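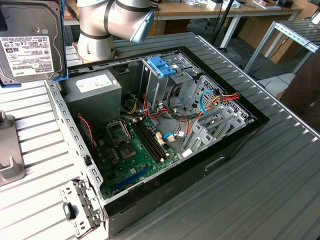

Issue 114

Tredby tool-free tower case, reviewed by Lorna Cairns

I have been putting off a new computer for ages, so when Taras Romaniuk offered me a second-hand Tredby tower for £30 I said yes before I'd even asked what was in it. Not a lot, as it happens! No processor, no memory, a power supply he swore was fine, and a board he couldn't remember the age of. But it's the case I want to talk about, as I've now had it open more times than I've had it shut.

The big selling point is that you can get the drives in and out without a screwdriver. I've heard that one before. My last "tool-free" case needed pliers and a cup of tea. This one has a blue plastic latch on top of the drive cage and a blue tray for the hard disk, and if it's blue you're meant to pull it, push it or squeeze it. Lovely idea. I wish my washing machine worked like that.

Getting the side off is easy once you've got the knack. Lay it flat first, though. I tried it standing up on the kitchen floor and chased it half way to the fridge. On its side, with the panel away, everything faces you and you can get both hands in (well, I can, and I've got fairly ordinary hands. Taras struggles).

The drive tray is the best bit. It grips a standard disk, a Toshiba in this case, and comes out with the drive still in it, so you can hold it up and read the label in decent light. I'd been squinting into boxes with a torch in my teeth for years. Going back in, it wants to be dead straight. Mine clicked home on the second go, and the first go was my fault.

The latch I'm less sure about. It feels sturdy enough and it does what it should, but it's plastic and it has a bit of flex that I don't love. Deepika Venkataraman had the same case at work and says hers is still going, and she's in and out of it all the time, so perhaps I'm fussing.

Now, cables. Oh dear. The power leads come off the supply in one great bunch, yellow and red and orange, and the natural place for them to go is straight across the drive cage. Which is exactly where you want to be! Every time I wanted the latch I had to shove the lot out of the way with the back of my hand. There's a blue SATA cable in with them too, and mine got itself tucked under the others and took some finding. A couple of built-in clips would have sorted this out. I bought a pack of Hovo cable ties and did it myself, and they're nothing special but they hold.

Room inside is decent. The power supply sits up in its own corner and keeps out of the way of the board, and you can get at the processor socket without taking anything else out, metal bracket and all. Memory was a bit more awkward. There are two slots and they're close enough to the drive cage that I was glad I'd left the disk out until afterwards. Do it in that order. I fitted 4 GB to start with because that's what I had in the drawer, and it's plenty for email and my knitting patterns.

The frame is bare metal with a black outer shell, and I think it looks smart in a plain sort of way. I ran a finger round the inside before I started and found no nasty edges, but the slot covers along the back are thin and I'd go gently with those. I'd also keep a saucer handy for the odds and ends. There's a metal bracket with a little black and teal latch handle that comes off as well, and I put mine down somewhere sensible and then spent the length of an Archers omnibus hunting for it. It was under the newspaper.

What you don't get is a manual. Taras never had one, and the only thing I could find online was for a different model with a different cage. Fotini Kouris lent me hers from a Nadar tower, and the general idea is the same, but the pictures don't match and I gave up on it by page 2.

Noise: fine. Weight: heavier than it looks, so lift it with your knees. It won't go on my desk shelf and now lives on the floor beside the radiator, which Taras has told me off about.

Would I pay full price? Probably not, with the cables as they are. Second-hand, for somebody who likes to poke about and change a disk now and then, I'd have another tomorrow. The Fumia I looked at in April was prettier, but you needed a screwdriver for everything, and it had a window in the side. I don't want to look at it, I want to get into it.

Four stars. It would have been five with some clips.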